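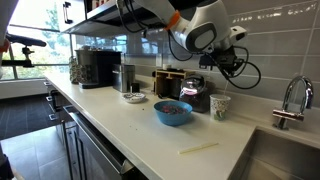 Figure 7.1 A bowl and a paper cup on a kitchen counter.

Chapter 7
Breakfast Foods and the Grain Trade

Breakfast is the meal that has changed most in the age of packaged food. Dinner in many homes would still be familiar to a cook from several generations back. Breakfast often would not. It is eaten fast, it is often eaten cold, and much of it comes out of a box.

In this chapter we look at how grain becomes a breakfast food and how the price on the shelf is made up. Chapter 6 followed wheat and corn as far as the elevator. We pick them up at the mill gate.
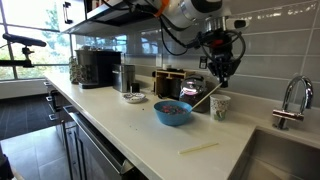 Most ready-to-eat cereals are made in one of three ways. Flakes are cooked, dried and rolled flat. Puffed grains are heated under pressure, then released so the moisture inside turns to steam. Extruded shapes start as a dough of flour, sugar and water that is pushed through a die and cut. Extrusion lets a plant switch shapes and colors by changing a few parts, so makers of children's cereals favor it.

Our main case is the town of Pedau, where the Veken mill has run since before the rail line closed. In the year we studied, the mill had 229 workers and bought grain from 1,144 farms. Most of those farms were small. They sold through the Lutel exchange, which set a base price each morning and paid a bonus for low moisture - a point we return to in Section 7.3. 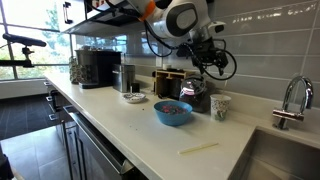 Grain is a small part of what the shopper pays. Packaging, freight, advertising and the store's own margin make up the rest, and each of them moves on its own schedule. When the Lutel price fell through the spring, boxes in Pedau stores stayed at the same price until May. Then the box got smaller.

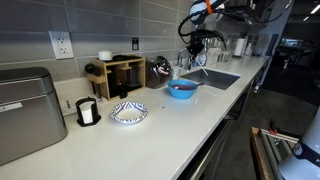
One grower near Pedau told us that the moisture bonus mattered more to her than the base price, and that she had put in a 200-bushel dryer to get it. "It paid for itself in 2 seasons," she said, "but only because the falls were wet."

Her answer raises the first question of the chapter: who gains when quality is priced separately from quantity? Section 7.1 begins with the grading rules used at Lutel and compares them with those of the Noguchi cooperative, where all members receive a single pooled price.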